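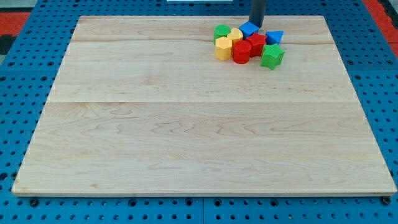 Isstead Toy Library
Frequently Asked Questions

Membership

Who may join the library?
Membership is open to any household with a child under the age of eight, and to licensed childcare providers, places of worship, and parent groups. Grandparents and foster parents may join in their own name. Proof of address is required at registration. A utility bill or a lease will do.

Do I have to live in Isstead?
No. Residents of Clollari may join on the same terms under an agreement between the two towns. Residents of other towns may join as associate members. Associate members may borrow toys but may not reserve them.

What does membership cost?
Household membership is $50 per year. Group membership is $148 per year and covers every member of staff who is named on the form. Households that receive food or housing assistance pay no fee. Please ask at the desk for the short form. No letter from a caseworker is needed.

When does my membership expire?
Membership runs for 12 months from the day you join. A renewal notice is sent by e-mail in the final month. Items may not be checked out on a lapsed card, but existing loans may be kept until their normal due date.

Borrowing

How many items may I borrow at one time?
Households may borrow four items, of which one may be a large item such as a ride-on toy, a play kitchen, or a water table. Groups may borrow ten. A boxed set counts as one item, however many pieces it contains.

How long is the loan period?
The loan period is three weeks. Loans may be renewed 2 times unless another member has placed a reservation. Renewals may be made at the desk, by telephone, or through your online account.

Can I see what is available before I visit?
Yes. The online catalog lists all 454 items in the collection and shows whether each one is in, out, or under repair. The catalog is updated at the close of each day, so an item returned in the morning may still be shown as out that afternoon.

May I reserve a toy for a birthday or a holiday?
Full members may reserve any item up to six weeks ahead. The library cannot promise that a reserved item will come back on time from the previous borrower. If it is late, staff will call you and offer something similar.

Are there items that may not be borrowed?
The Kiani collection of early pull-along toys is kept for use in the library only. The balance beams and the large foam set are lent to group members, who must send two adults to collect them.

Returns, Loss, and Damage

What should I do before returning an item?
Please check the contents against the card inside the lid. Wipe hard surfaces with a damp cloth and let them dry before packing. Fabric items should be returned unwashed, as several of them need a special detergent. Remove any batteries you have added.

A piece is missing. Will I be charged?
Let us know when you return the set. Most lost pieces turn up within a few weeks, and no charge is made in that time. If the piece is not found and the set can still be used, the charge is $2. If the set can no longer be used, the member is asked to pay half the replacement cost.

What if a toy breaks?
Ordinary wear is expected and there is no charge for it. Please stop using a broken item at once, keep all the parts together, and do not attempt a repair with household glue. Ruwan Wickramasinghe manages the repair bench and is happy to receive items in any number of pieces.

Is there a late fee?
There is no late fee. An account with an item more than 30 days overdue is suspended until the item is returned or paid for.

Safety and Cleaning

How are toys cleaned between loans?
Every returned item is checked, counted, and cleaned before it goes back on the shelf. Plastic toys are washed in hot, soapy water. Wooden toys are wiped and air-dried — they are never soaked.

Are the toys suitable for children under three?
Some are. Items with a green label have no small parts. Items with an orange label contain small parts and are not suitable for children under three, or for older children who still put things in their mouths. The label is a guide only, and children should be supervised at all times.

Does the library accept donations?
Donations are accepted by appointment. We are unable to take soft toys, car seats, cribs, or anything that has been recalled. Please write to Forough Taheri with a short list of what you have, and the age of each item if you know it.

Visiting

When is the library open?
Opening hours are posted at the entrance and on the home page. Saturday is the busiest day, and members with large items to return may find it easier to come during the week. The library is closed throughout August for the yearly stock check, and nothing falls due in that month.

Whom should I contact with other questions?
Questions about accounts should be addressed to the front desk. Questions about group membership should be addressed to Pantelis Drakos. Replies are normally sent within three working days.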